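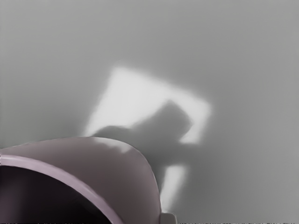

Main page Contents Recent changes Random article Help

The Drallano Challenge is a student robotics competition in which teams write control programs for a simulated robot arm. It is run from Gullmont Technical College and is open to high school clubs and first-year college classes. All of the scored rounds except the last take place inside a simulator called Kitport, and most teams that enter never touch a physical robot as part of the event. The organizers describe it as the most realistic arm competition available to beginners. No published comparison supports that claim, and the entry rules do not say what "realistic" is meant to cover.

Origins

The challenge grew out of an elective class at Gullmont that had one working arm and far more students than could use it. Kitport was written by students in that class as a way to practice before a turn on the hardware. Early handouts present the simulator as a stopgap. By the time outside schools were invited, the wording had changed, and the simulator was being promoted as a teaching method in its own right. Whether anything about the software had improved in the meantime is hard to establish. The change log for that period is mostly bug fixes and new colors for the arm.

The name comes from Drallano, the building where the class met. The college has since moved the class elsewhere.

Format

A team has from two to six members and one adult sponsor. Each team receives the same simulated arm and the same set of tasks, and turns in a single program. The program is run on the organizers' computer without help from the team. Tasks have included reaching a marked spot, pushing a block to a line, picking up a block, and stacking one block on another.

A perfect season is worth 1000 points. Of these, 200 are given for a written engineering notebook, which is graded by hand. The rest are given by the scoring program. Team rankings in the middle of the table are often decided by the notebook, and the grading guide for it runs to half a page. Several sponsors have asked for a fuller guide. The reply printed in the rule book is that judges are "experienced," with no further detail.

Each task is run 11 times, with the starting position of the blocks shifted a little between runs, and the middle score is kept. The shifts are drawn from a fixed list. Since the list has been the same for several seasons, returning teams can work out most of it, and some class notes passed between schools amount to a table of positions. The rules forbid "memorizing the course" but offer no test for it.

The simulator

Kitport draws the arm, the work surface, and the blocks, and can show a view from a camera mounted at the wrist. Teams may use this view in their programs or ignore it and rely on the block positions that the simulator reports directly. A large majority of finished programs ignore it. Reported positions are exact, which no real sensor offers, and a team that uses them has little reason to learn anything about cameras.

Teams that do use the wrist view have to deal with light and shadow. The rendered surface is plain, so a simple program that looks for the edge between a bright area and a dark one may find the edge of a shadow and treat it as the edge of an object. The arm can also take up part of its own view. Sponsors who favor the camera option regard these problems as the best part of the course. The scoring gives them no extra credit, however, and a program that looks carefully and misses by a little earns less than one that reads the exact numbers and never looks.

Contact between the gripper and a block is handled in a simplified way. In older versions a block counted as held as soon as both fingers overlapped it, even at a bad angle. Newer versions add friction, but the setting may be turned down, and the default is generous. Blocks do not bend, wear, or tip unless struck hard. Cables are not modeled at all.

The Zakharchenko round

The top four teams advance to the Zakharchenko round, where their programs are run on a real arm at Gullmont. It is the part of the event most often shown in promotional material. It is also the part for which the fewest results are available. Final placings are posted, but individual task scores are not, and the run videos on the college site are edited.

What can be pieced together from team notebooks is modest. Reaching tasks usually carry over from the simulator. Pushing tasks carry over after some adjustment, and teams are given a practice session of one afternoon to make it. Stacking seldom carries over. One notebook from a finalist team records that its stacking program was replaced during practice with a set of fixed motions measured by hand with a ruler, after which it placed first. The rules permitted this.

Claims and evidence

The challenge's brochure states that nearly 2000 students have taken part. The figure adds up team rosters from every season, so a student who enters three times appears three times. Rosters also list members who signed up and did not stay. A count of teams that turned in a program would be more useful, and the organizers have not released one.

A second claim, that students who learn on Kitport "transition smoothly" to real equipment, rests on a survey given at the closing ceremony. It was answered by members of teams that had reached the end of the season, who were asked how confident they felt. Nothing was measured on an actual arm, and there was no comparison group.

Some benefits are easier to accept. Entry costs little, a school does not need to buy or repair an arm, and a program that fails in the simulator breaks nothing. Students get a good deal of practice in reading error messages and in keeping a log of changes. These are reasonable things for a class to teach, though they would be taught as well by many other programming projects.

Later changes

A rule change under discussion would hide the exact block positions in at least one task, which would force teams to use the wrist view there. Sponsors are divided. Those with large beginner classes argue that the task would be out of reach for most of their students, and a trial version released in March drew few entries. The current rule book still lists the camera as optional.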